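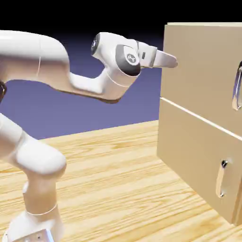 Marina Spanos
Responsable des visites et de l'atelier, Sterkex

Bonjour et bienvenue ! Si vous lisez cette page, c'est sans doute que vous venez nous voir bientôt, ou que vous hésitez encore (venez, il y a du café). On m'a demandé d'écrire quelques lignes sur la maison, et comme je suis incapable de faire court, installez-vous.

Sterkex, c'est une petite équipe qui apprend à des bras robotisés à faire des choses que vous faites sans y penser : ouvrir un tiroir, le refermer, attraper une poignée. Presque tout commence en simulation. Un bras blanc, un meuble à deux tiroirs sur une table en bois, et on recommence. Les doigts de la pince sont fermés, la pointe arrive devant la façade, vers le haut du meuble, sans le toucher, et c'est souvent à ce moment-là que les visiteurs se taisent et se penchent vers l'écran. J'adore ce moment !

Je suis arrivée ici par la menuiserie, figurez-vous. J'ai passé des années à poser des cuisines avant que Thanasis Kalogeropoulos, notre fondateur, me demande pourquoi certains tiroirs coincent et d'autres pas. J'ai répondu pendant deux heures, il m'a embauchée. Aujourd'hui je m'occupe de l'atelier et de tout ce qui se passe quand la porte est ouverte au public.

Nos journées portes ouvertes ont lieu en août, quand la rue est calme et qu'on peut sortir les bancs dans la cour. L'été dernier nous avons reçu presque 600 personnes, dont une classe entière de futurs électriciens qui ne voulaient plus repartir. La visite commence dans la salle de simulation avec Kwok-wai Pan : il lance le programme, montre le bras qui s'approche du meuble, puis change un réglage et vous demande de deviner la suite. Les enfants trouvent plus vite que les ingénieurs, je vous préviens.

Ensuite on passe à côté, dans l'atelier. Evanthia Sarantis y tient le banc d'essai Vidonik (c'est le nom de notre projet maison sur les poignées, les verticales surtout, qui nous ont donné bien du fil à retordre). Vous pourrez prendre les commandes vous-même, à petite vitesse, et vous verrez que viser une poignée avec une manette demande une patience folle. Moi, j'ai mis un après-midi entier à y arriver, et je suis du métier !

Côté pratique : la visite dure 70 minutes, elle est gratuite, et on prend des groupes de toutes tailles à condition d'être prévenus. Prévoyez des chaussures fermées pour l'atelier. L'entrée se fait par la cour Chrysikopoulos, la grande grille verte, pas par la façade côté rue où la sonnette ne marche plus depuis un bon moment. Les écoles peuvent demander une séance à part, avec plus de temps aux manettes et une discussion à la fin sur les métiers. Les questions naïves sont les bienvenues, j'en pose encore toutes les semaines.

Pour réserver, écrivez à Antigoni Galanis, à l'accueil, en précisant le nombre de personnes et l'âge des plus jeunes. Elle répond vite, sauf le vendredi après-midi. Et si vous avez chez vous une vieille commode avec un tiroir impossible, apportez-nous une photo, ça m'intéresse toujours !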